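厨房收纳与器皿 > 瓶瓶罐罐
主题:盖子上带数字转盘的绿盖罐,用来记开封日期靠谱吗

罐底有渣
楼主
发表于 2025-03-06

家里干货一直用玻璃瓶加便签纸记日期,便签纸沾了油就掉,掉了以后只能凭印象猜。前阵子换了一个 Grutau 的罐子,盖子是青柠绿的亮釉,罐身米白,没上釉,圆筒形。盖子中间嵌了一个米白色的圆盘,边上印着一圈深色小数字,当中一个凸起来的旋钮,旋钮上有镂空的口子,能透出绿色。

买的时候店里说是记日期用的,开封那天是几号就转到几号。罐子没有附说明书,只有一张洗涤提示。我想问用过这类罐子的人三件事:转盘平时会不会自己跑;没上釉的罐身放灶台边会不会吃油;只有日子没有月份,到底够不够用。
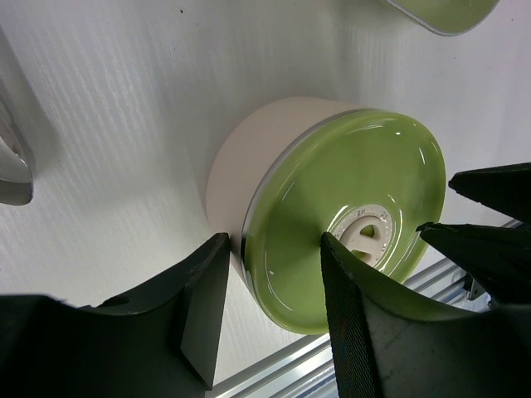 盖面的数字很小,靠上的位置能认出21和25

青花碗底
2楼

我有一个差不多的,也是 Grutau,白盖。转盘自己不会跑,但是洗的时候会跑。我现在的习惯是洗完先不装东西,晾透了,装的时候再拨。

月份的问题我觉得看你放什么。放面粉、燕麦,一个月之内吃完,只记日子够了。放香菇、虾皮这种一放半年的,只有一个21,三个月以后你自己也说不清是哪个月的21。

三斤陈皮
3楼

同意楼上后半段。我家陈皮罐子要是只写日子等于没写。

另外问一句,店里说的就一定对吗?数字转盘也可能是别的意思,比如有的茶罐是给茶编号的,1号罐2号罐那样。楼主把整圈数字都看过没有,最大到几?到31才是日期。

罐底有渣
楼主 回复 三斤陈皮

到31,我转过一圈。编号的说法我也听过,给茶编号的那种我在 Plimberg 的柜台见过,那个数字大,一圈没几个,跟这个不是一回事。

三斤陈皮
回复 罐底有渣

那就是日期,没疑问了。

慢火炖萝卜
4楼

说一下罐身。没上釉的外壁一定会吃油,这个不用抱希望。我那个放在炒锅右手边,2个月就有一片发黄,小苏打搓过,浅了一点,没有回到原来的颜色。后来挪到吊柜里就没再变。

盖子是亮釉,反而好办,湿布一擦就行。盖子和罐身之间那圈银灰色的金属边要擦干,水会存在缝里。

青花碗底
回复 慢火炖萝卜

发黄可能是你那个位置的问题。我的也没上釉,放在灶台对面的台面上,用到现在颜色没怎么变。不好说一定。

慢火炖萝卜
回复 青花碗底

对面当然没事,油烟飘不过去。楼主问的是灶台边。

罐底有渣
楼主 回复 慢火炖萝卜

记下了,不放灶台边。那就剩下放哪儿的问题。我把想法按顺序写一下,你们看有没有毛病。

1. 先从台面上腾一块干净的白色区域,绿的搁在正中间,旁边不堆别的瓶子。远一点看,绿的只剩一个圈,中间一块白,有人说像一卷胶带。它后面还有一件浅绿色的,也是圆圈形状,被挡住了一部分。两件一前一后,后面那件拿的时候要绕过前面这件,我不太满意。

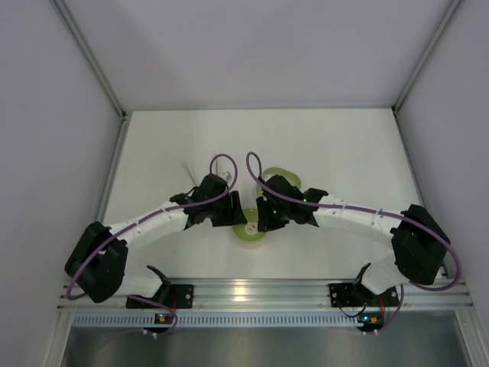

2. 如果并排放,拿是好拿了,但台面横向占得多。我家台面只有一小段是能用的,水槽和电饭煲已经占掉大半。

3. 如果上吊柜,盖子上的转盘就看不见了,得搬下来才知道是几号。吊柜里的东西我平时一礼拜才开一次,记了也等于没看。

卷帘门
5楼

第3条我不同意。转盘在盖子顶上,放在低于视线的地方才有用,这点没错,但是不等于只能放台面。抽屉。深抽屉拉开正好从上往下看,一眼全是盖子。

我家是下柜抽屉,内高放普通罐子刚好。你量一下罐子连盖多高,再量抽屉净高,留出手指能伸进去捏旋钮的余量。

罐底有渣
楼主 回复 卷帘门

连盖13厘米。抽屉我回去量,印象里最下面那层够,但是现在塞着保鲜膜和各种袋子。

三斤陈皮
6楼

抽屉有个问题,开关的时候罐子会走。陶瓷碰陶瓷,时间长了边上会崩小口。要放抽屉就得垫防滑垫,还得隔开。

卷帘门
回复 三斤陈皮

垫了。货架衬垫剪一块铺底就行,不用买专门的隔板。我的罐子没崩过。

三斤陈皮
回复 卷帘门

你那些是玻璃的吧,上次发帖说过。玻璃的我也没崩过。

卷帘门
回复 三斤陈皮

有玻璃的也有陶瓷的,陶瓷3个。

南窗晒豆子
7楼

插一个颜色的问题。楼主前面写的是青柠绿,看大一点的那张也确实是偏黄的绿,可是放到白台面上那张看着淡很多,说是浅绿我也信。实物到底偏哪边?我家橱柜是灰的,偏黄的绿放上去会很跳。

罐底有渣
楼主 回复 南窗晒豆子

偏青柠。白底加上灯光会把它冲淡。换一张你看,周围是浅灰的墙面,跟你家灰柜子可以对照着想一下。釉面反光,灯在哪边哪边就发白,这个躲不掉。

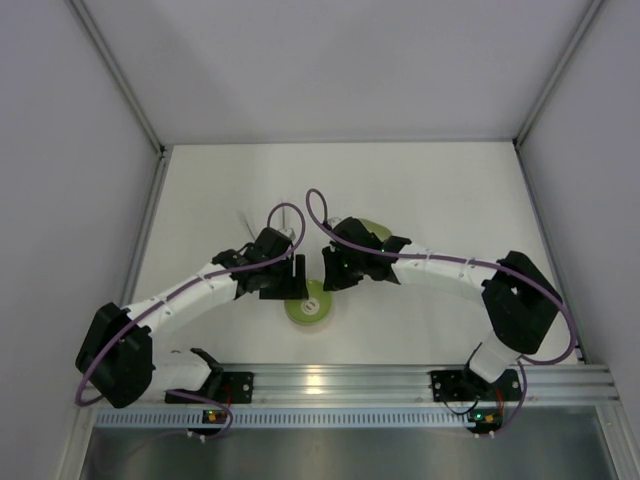 盖子和转盘,用了一段以后的补充

前面几位问的我在这里一起答,省得翻楼。

转盘的松紧:新的时候偏紧,两根手指捏旋钮能转,单手端着罐子用拇指推转不动。拨过十几回以后顺了一点,但停在哪格还是停在哪格,我专门把罐子带着去拎过一趟菜,回来数字没变。

盖子:盖面是浅浅鼓起来的,外面一圈高,里面一圈低。低的那圈容易落灰和面粉,擦的时候布要卷一个角伸进去。旋钮镂空的口子里面也会进面粉,我用的是旧牙刷。

月份:我听了青花碗底的,不长期放东西。眼下放的是燕麦,6天前拨的,吃完再拨下一次。真要记月份,在罐底贴一小块纸胶带写上月就行,罐底不沾油,胶带不掉。

密封:我不敢说它有多密封。盖上以后倒过来晃,燕麦没出来,这只能说明不漏燕麦。咖啡豆和茶我不打算放。

青花碗底
8楼

纸胶带贴罐底这个办法可以。不过没上釉的底撕胶带要慢,我撕急过一次,留了一层胶,用酒精棉片擦了半天。

慢火炖萝卜
9楼

既然最后还是要贴胶带写字,那转盘就是多余的。直接在胶带上写月和日,一块钱的胶带用一年,为什么还要花钱买个带转盘的罐子?

罐底有渣
楼主 回复 慢火炖萝卜

燕麦这种不用贴,只拨。要贴的是放得久的。

慢火炖萝卜
回复 罐底有渣

放得久的才需要记,吃得快的记不记都一样。我的意见不变,好看可以买,说它实用我不认。

南窗晒豆子
10楼

我站转盘。家里老人眼睛不好,胶带上的字写小了看不清,写大了又贴不下。转盘至少位置固定,知道往哪儿看。就是楼主这个数字确实太小,我放大了也只认出21和25。

青花碗底
回复 南窗晒豆子

我那个白盖的数字也小。Tănase 家有一款数字大一些的,盖子是木头的,不能泡水,别的没毛病。价钱也高一截。

卷帘门
11楼

楼主抽屉量了吗?

罐底有渣
楼主 回复 卷帘门

量了,净高比罐子高不到2厘米,手伸进去很别扭,得先把罐子拿出来才能拨。所以还是放台面。最后定的还是一前一后,后面那件被挡住一些,露出来的部分颜色偏黄绿。再往左后方还有一根细白的立着。我试着把前面那件往外挪过,挪出来以后切菜会碰到,又挪回去了。
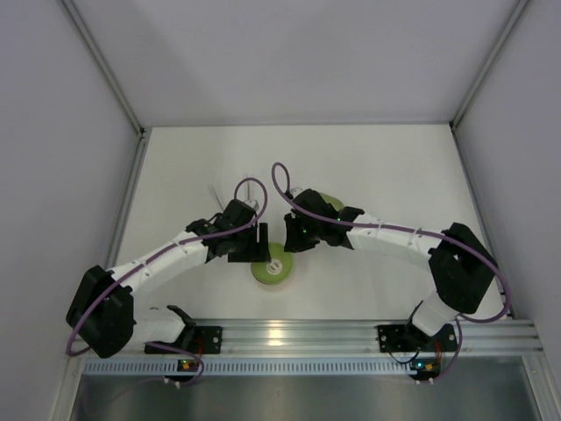 三斤陈皮

前后放可以,把不常拨的放后面。你那个放得久的反正贴了胶带,转盘看不见也不影响。

我再提一句搬运的事。釉面盖子手湿的时候滑,端的时候托罐身,不要只抓盖子。我有一个就是抓着盖子提起来,罐身掉下去,磕在水槽边上,豁了一块。

南窗晒豆子
13楼

Sonus 商场楼下那家器皿店这个月有绿盖的和白盖的,灰盖的没货。我去看了实物,绿的比我想的黄,最后没下手。店员说灰盖的还会到,没说哪天。

慢火炖萝卜
回复 南窗晒豆子

灰盖不显脏,等灰的。

罐底有渣
楼主

谢谢各位。罐身我会隔一阵看看有没有发黄,有变化再上来更新。谁家里有没上釉的罐子放了一年以上还是原色的,麻烦说一声放在什么位置,用什么擦的。

青花碗底
回复 罐底有渣

我的一年多了,灶台对面,温水加一点洗洁精,软布,擦完开着盖晾一晚上。钢丝球别碰。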